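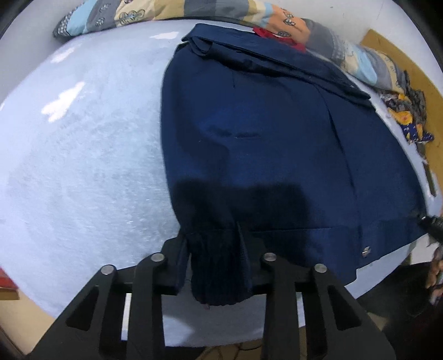

A ribbed jacket cuff held between the jaws of the Pundbridge hand gripper.

Equipment Review: Pundbridge Hand Gripper Kit
Prepared by Faustine Perrin and Evaristo Figueroa, Lemus Textile Handling Laboratory
2021-02-28

6 shares | 2 comments

The laboratory purchased the Pundbridge Hand Gripper Kit to record demonstrations of garment folding for its work on automated laundry sorting. The kit is sold by Irdale as a complete package: the gripper, a camera mount, a carrying case, a calibration board, and a license for the recording software. A person holds the gripper and performs the task by hand, and the recordings are later used to train a robot arm fitted with the same jaws. This review covers the hand-held unit and its software. The matching arm attachment was not purchased and is not assessed.

Over the review period, staff completed 967 recordings on jackets, shirts, towels, and bedding. Work was carried out on a padded table in the laboratory's main room under ordinary ceiling lights.

Assembly and setup

The gripper arrives mostly assembled. The printed guide is clear up to the point where the camera mount is attached, after which the drawings do not match the parts supplied. Ysaline Brunet of our technical staff obtained a corrected sheet from Irdale by email on the following day. Buyers should request this sheet when placing an order. Calibration is straightforward and needs to be repeated whenever the mount is loosened.

Handling of fabric

Performance on thick edges is the strongest feature of the product. Cuffs, collars, and waistbands were picked up with little practice, and the jaws kept their hold while a sleeve was drawn across the body of a jacket. Ribbed knit was the easiest material we tried. The open, angular shape of the jaw plates also lets the operator see part of the work surface between them, and new operators found this helpful when lining up a hem.

Thin woven cloth was less satisfactory. A single layer of shirt cotton lying flat on the table often slid away from the tips, and operators fell into the habit of pushing the cloth into a ridge before closing the jaws. The resulting recordings are usable, but a robot trained on them will presumably learn the same habit. Le Goff sells soft tips that are said to fit this model. We have not tested them.

Two of our operators have small hands and reported a tired thumb before the end of a session. Clotilde Tessier, who made the greatest share of the bedding recordings, asked that the trigger spring be replaced with a lighter one. Irdale does not offer this at present.

Camera view and shadows

The wide camera view takes in nearly the whole table, and the position of the jaws in relation to the garment is easy to follow. Overhead lighting requires some care. The equipment can cast a broad shadow over the cloth being folded, and on navy or black garments the lines of a pocket or seam become harder to make out. A lamp placed to the side of the table reduced the problem in our tests. The guide makes no mention of lighting, and a short section on it would be welcome.

Software

The recording software ran without a crash on both laboratory computers. Files are named by time only, so each operator kept a separate log of which garment was used. Export is slow: a morning's work took around 2 hours to convert. Irdale has told us that garment labels and faster export are planned for July.

Support

Questions were answered politely and, apart from one concerning spare pins, within a working day. Our contact, Lucienne Guillot, was well informed about the hardware and passed software matters to a colleague.

Recommendation

The kit is approved for purchase by laboratory groups working with jackets, towels, and other heavier items. Groups whose work is mainly with light shirts or linings should ask for a loan unit first. The current software is acceptable for small projects. Requests to borrow the laboratory's unit should be sent to Evaristo Figueroa and should state the type of garment and the length of loan required.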